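8th June

Home at last and my feet are killing me, but I want to get this down before I forget it. I went to a TV taping! Me, in an actual studio audience, clapping when the man with the headset told me to clap.

Yanti got the tickets back in February and I'd more or less stopped believing in them. It was the semifinal of Greva, the singing one where the contestants have to swap songs with each other at the last minute. I've watched every season from my couch in my robe, so walking in there was very strange. The stage is tiny! On screen it looks like you could land a plane on it. In real life Verna Whitfield could practically lean over from the judges' desk and touch the piano.

We had to line up outside at a side door in Anside with no shade at all, and they took our phones and put them in little numbered pouches. Mine was 879. I spent the first hour reaching for it like a lunatic. Yanti said it was good for me. Yanti had also hidden a whole bag of pretzels in her jacket, so I wasn't in a position to argue with her about anything.

The warm-up guy was so much better than I expected. He got a poor man in the row ahead of us to stand up and sing the Szabo mattress jingle, and the man knew all of it, even the low part at the end, and got the biggest cheer of the night until the results. Then he did the thing where half the room competes with the other half, which I normally hate, and I screamed myself hoarse.

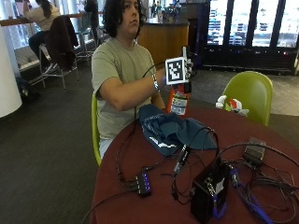 Sage green T-shirt, lime green chair. I like those two together.

So, the singing. Jonas Zaugg went first and I'm sorry but he was flat. I've stuck up for him all season (ask my sister, who is sick of it) and I wanted so badly for it to be good, and the first verse just sagged. He pulled it back a bit for the chorus. Yaqin Kang had been given his ballad and she slowed it way down, only the piano and her, and I got goosebumps all the way up to my ears. The lady next to me was crying into her scarf. Then they made her do it again for the cameras because a light had gone funny, and I swear the second time was even better, though Yanti says the first.

Gholamreza Ebrahimi did a disco number in a silver jacket and forgot a line and just laughed and pointed the microphone at us. We all sang it for him. I've never been that into him on TV but in the room he's magic, he really is. He waved at our section on his way off. Yanti claims he waved at her in particular and has been unbearable about it ever since.

What you don't see at home is all the waiting. They'd do 3 minutes of show and then everybody would stand there while people fussed with hair and moved a plant. It's a 60 minute episode and we were in those seats for most of the evening. Verna did her cutting remarks and then in the breaks she was chatting away with the front row about her knees. I liked her much more after that. She still gave Yaqin a lower score than Jonas though, which is a scandal, and there was real booing, and I was part of it.

I'm not allowed to write who went through, we signed a form. I suppose a diary doesn't count but I'd feel guilty. I'll just say that I was happy about one of the two and quite cross about the other, and that anybody who knows me could work it out from the above.

Afterward we went to Josora for noodles and went over the whole thing again from the beginning. Yanti wants to put in for the final. I said I wasn't sure I could stand in that line again, and then I ate her last dumpling and told her to go ahead and send the form in for both of us.

Throat still sore. Tea, then bed. Must remember to give Yanti her jacket back, it's on the hook with half the pretzels still in the pocket.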